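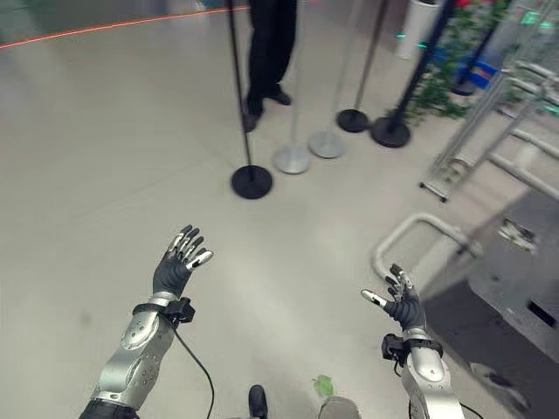
Gaber bar

By the Food and Drink desk
13 December 2019

The Gaber bar is an unbaked sweet made from rolled oats, dried fruit, nut butter and boiled sugar syrup. It is associated with the town of Gaber and the neighboring valley of Flanotitz, where it is sold in bakeries and made at home through the colder months. It is cut into flat rectangles and eaten at room temperature, most often with coffee or as an afternoon snack.

Ingredients

The basic mixture is oats, sugar, butter, hazelnut or peanut butter, and raisins. A standard home batch uses 290 grams of oats and 200 grams of sugar, with enough milk to dissolve the sugar before it boils. Salt is added in small amounts. Older recipes call for lard in place of butter, and a few still use barley flakes, which give a harder bar with a slightly bitter taste.

Raisins are the usual fruit. Chopped prunes are common in Flanotitz, and bakeries in Wosville use dried sour cherries. Fresh fruit is not used in the mixture itself, as the juice keeps the syrup from setting. 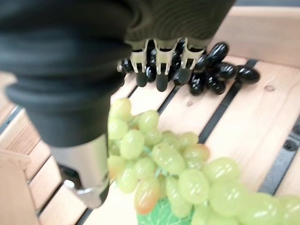
Honey can replace up to half of the sugar. A bar made with honey alone stays soft and has to be kept cold, and many cooks in the region regard it as a separate sweet.

Preparation

The sugar, milk and butter are brought to a full boil in a heavy pan and held there for 3 minutes. The pan is taken off the heat and the nut butter is stirred in until no streaks remain. The oats and fruit follow. The mixture thickens quickly and is pressed into a lined tray while still hot, usually with the back of a wet spoon.

Boiling time has the largest effect on texture. Syrup that is underboiled gives a sticky bar that will not hold an edge, and syrup that is overboiled gives a dry one that crumbles when cut. Damp weather also slows setting. The tray is left uncovered for at least two hours, then turned out and cut with a long knife. Bars keep for nearly two weeks in a closed tin with paper between the layers.

Toasting the oats beforehand is a matter of taste. Toasted oats give a darker color and a stronger flavor - they also take up less syrup, so the amount of milk is normally reduced.

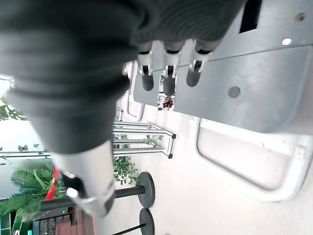
Three dispensing nozzles on a stainless-steel panel.

History

The bar seems to have started as a way of using broken oats left over from milling. The mill at Gaber sold these cheaply, and household notebooks from the area include several versions under the names "mill cake" and "pan oats." Early forms had no nut butter and were held together with syrup and fat alone. They were thick, and were broken by hand instead of cut.

Peanut butter came into use once it was stocked in local grocery stores, and it soon took the place of ground hazelnuts in most kitchens. Hazelnuts remain the norm in Flanotitz, where the trees are widely grown.

The first bakery to sell the bar outside the region was in Sikadbridge. Its version was thinner, with a layer of dark chocolate on top, and it is this form that most people from elsewhere know.

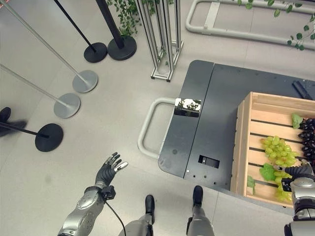 In Gaber the chocolate layer is still uncommon, and bakeries that offer it list it separately as a Sikadbridge bar.

Regional customs

Gaber holds a baking fair each November at which bars are judged on flavor, clean edges and evenness of thickness. The most recent fair drew 944 entries, including a children's class. Entries must be unbaked and made without chocolate.

In Wosville the bars are given to neighbors at the first snowfall, wrapped in brown paper and tied with kitchen string. The custom is less common than it was, although some bakeries sell them ready wrapped.

Similar sweets

The Gaber bar resembles the flapjack, which is baked, and the no-bake cookie, which is dropped in spoonfuls and generally contains cocoa. It is firmer than either when made in the traditional way.

Last updated: December 2019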